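Thread on going back to a wristwatch after years of using my phone to tell the time. Several people asked after my last post, so I'll put it all in one place.

I stopped wearing a watch when I got my first smartphone. I had one in a drawer, a Cistum with a steel case and a plain white dial, which my aunt gave me when I started work. It stayed in the drawer through two house moves.

What got me to take it out again was looking at my screen time in January. The app said I was picking up the phone 80 times a day. Most of those were to see the time, and then I'd read messages, and then I'd put it down without knowing what the time was.

The Cistum needed a battery. I took it to the heel bar inside the station and they did it while I waited. They also put a new gasket in, which I hadn't known you could ask for.

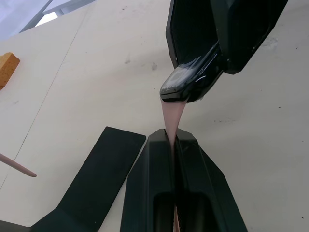
First week: I kept looking at my wrist and then getting the phone out anyway. Second week that mostly stopped. By the end of the month I was down to 70 pick-ups, so nothing miraculous, but the ones that went were the ones first thing in the morning and I'm glad to be rid of them.

Aarti Katiyar asked whether a smartwatch would do the same job. For me, no. I borrowed one for a fortnight and it buzzed whenever my phone did. You can turn all that off, and then you have a watch you need to charge every night.

On size. My wrist is small and a lot of men's watches overhang it. Measure across the case without the crown, then measure lug to lug, top to bottom. The second measurement is the one that decides whether it sits flat. Shops rarely list it, so email and ask.

On noise. Some quartz watches tick loudly enough to hear from a bedside table. Mine does. It spends the night in a sock in the drawer.

On water. The "water resistant" wording on the back of a cheap watch means rain and washing your hands. I wouldn't shower in one. Hubert Duda swam in his and it fogged up under the glass. He left it open at the back on a sunny windowsill and it cleared, but it has lost time ever since.

On accuracy. I set mine by the radio pips on the first of the month and it's usually a few seconds out. If you change trains for a living that might bother you. I work in a county records office.

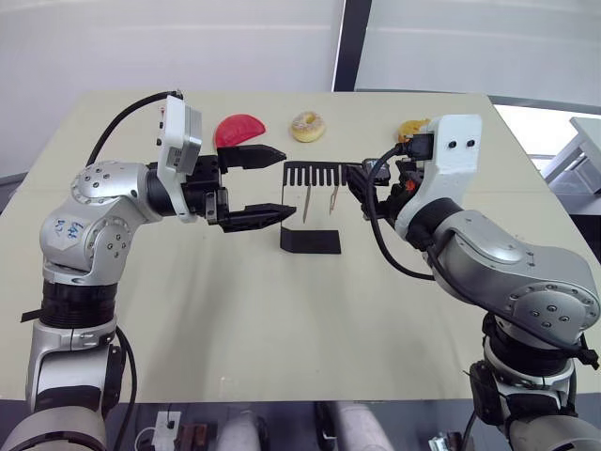
Cream tabletop, with some blue marker on the elbow at the left.

On where to buy. I've had two from charity shops and one from Bedia, the little repair place by the bus station. Bedia gives you four months' guarantee on anything second-hand. The charity shop ones were sold as seen. One ran, the other needed a movement and wasn't worth it.

Check the crown before you pay. Pull it out, turn the hands right round past midnight, push it back in. If the date doesn't click over, or the hands catch on each other, leave it.

If you're buying online, ask for a photo of the back with the cover on and another of the side. Sellers photograph the dial because the dial is the nice bit. The wear is on the lugs and the buckle.

Yusri Pattinasarany keeps a notebook of every watch he's had, with the date of each battery. He is up to 3,236 entries, but that includes clocks and he used to repair them for a living. I have started one with three lines in it.

Batteries are cheap if you do it yourself, but read the number off the old one first and don't touch the new one with bare fingers. Use plastic tweezers. Metal ones can short it. Snap-on backs come off with a case knife and go back on with a lot of swearing. Anything with a screw back I take to the shop.

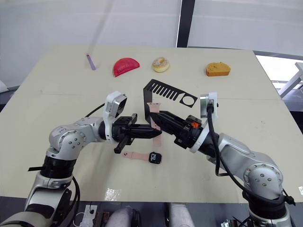
Straps are where most people give up on a watch, and it's a pity to stop wearing one over the cheapest part of it. Leather goes stiff with sweat and starts to smell in summer. Canvas is comfortable but takes a day to dry. Steel is fine if you get the links adjusted properly. I don't mind a bright colour either, and a pink strap like that one would be easy to spot at the bottom of a gym bag. Whatever you choose, measure the gap between the lugs in millimetres before ordering, as I have twice bought one too wide.

Quick-release straps have a little lever on the spring bar so you can change them with a fingernail. Ordinary spring bars need a forked tool. Do it over a tray. They fly off and you will not find them in carpet.

Nadhirah Wuisan replied to say her rash turned out to be soap caught under the strap and had nothing to do with the material. She now takes the watch off to wash up and rinses the strap at weekends. Worth trying before you buy a different one. If the rash stays, ask a pharmacist.

Wear it one hole looser than you think in hot weather. Wrists swell in the afternoon. Mine does, anyway.

A few people asked about children. My niece learned on a dial with the minutes printed round the edge as well as the hours. She got "quarter to" wrong for most of a term and then one day she had it.

Someone asked if I'd ever buy an expensive one. I like looking at the Trornalden hand-wound in the arcade window. I'd be frightened of knocking it on a door frame, so no.

Will answer anything else tonight after eight. I've muted replies about radium dials for now, there were a lot of them and I don't own one.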